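Filed under: Shop Talk, Money

Vilhjálmur wants us to buy the two-arm setup from Sovar before July. I've read the quote twice and I still don't like it. The gripper fingers are priced separately, and a spare pair is 200 dollars.
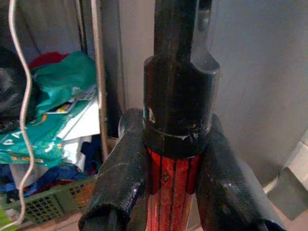 Then there's the service plan, 1,000 a year, with travel billed on top. I asked what travel meant and got a brochure.

My other gripe is the pitch. Sweeping a floor is a fine thing to show a buyer – but I own a broom.

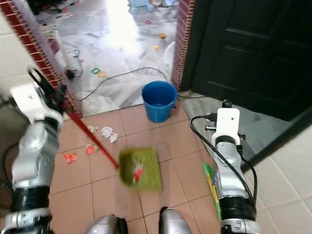 Golshifteh Naseri wrote back that I'm pricing it wrong, and that the hours matter more than the parts. Fine. Whose hours, though? Somebody has to set it up, and that line isn't on the quote.
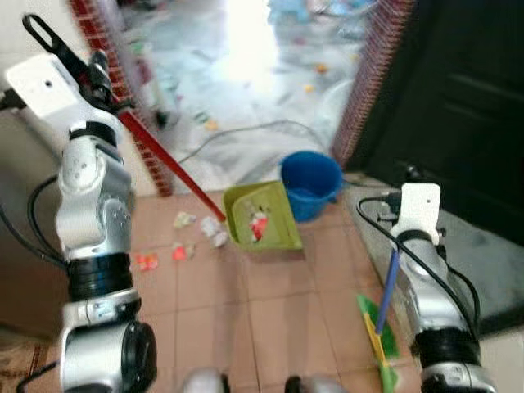

Budget Notes

I'd rent for 3 months first. Gamska rents, Sovar says it might. Put 100 a month aside for cables and small breakage, and don't sign for year two until you've seen your own repair bills.

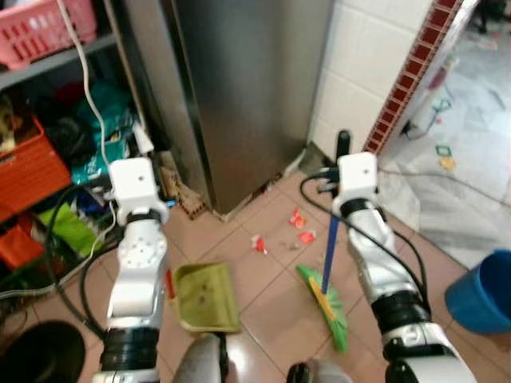 Dustpan on the left, broom on the right.

I told Vilhjálmur I'll look again when the setup hours are in writing.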